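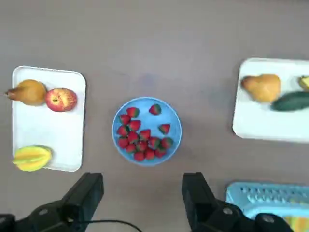

2 min read · 9 posts

1/ Fault report from the strawberry cell at Jusolwood. Short version: the gripper controller lost its position reference and kept reporting that everything was fine.

2/ Setup: bowl of berries between two trays of larger fruit, parallel gripper, Caron motion controller. The gripper has one job that matters here — close to the commanded width and stop.

3/ On cycle 718 it closed past the commanded width by 9 mm. A strawberry doesn't push back enough to trip the force limit, so no alarm. We found pulp on the left fingertip and went to the logs.

4/ Flerow (our logger) showed the encoder reading freeze for 20 ms during a wrist rotation, then resume with an offset. The controller accepted the new value without a plausibility check. Every close after that was wrong by the same amount.

5/ First suspect was the cable at the gripper. It gets flexed each time the wrist turns. We swapped it and ran the rotation again with no load. The dropout came back, so the cable was cleared.

6/ Second suspect was the connector at the wrist block. One pin had backed out a little. Reseated it, added strain relief, and ran 3,060 cycles with no dropout.

7/ That fixes the trigger. The controller accepting a jump in position is a separate problem, and a worse one — the same behavior during an open command could drive a finger into a tray, or into a hand during setup.
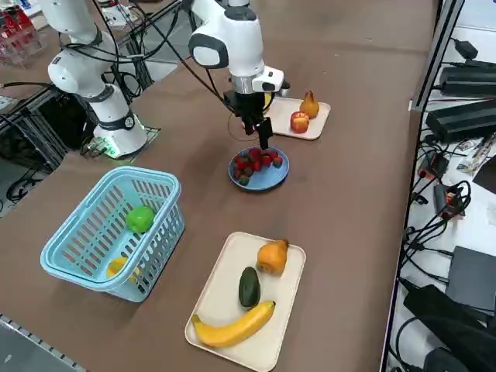
8/ Changes made

— Any encoder jump larger than one step per sample now stops the arm and holds the gripper.
— Homing is required after every such stop. No automatic restart.
— The force limit stays where it was. It was never going to catch this on soft fruit.
— Reach-in at the table only with drive power off, including for a quick wipe of the fingers.

9/ Still open: whether the Druvuver firmware on the second arm has the same gap. I haven't tested it. Until I do, it runs at reduced speed. Log excerpt and pin photos are in the ticket, filed 2019-03-26.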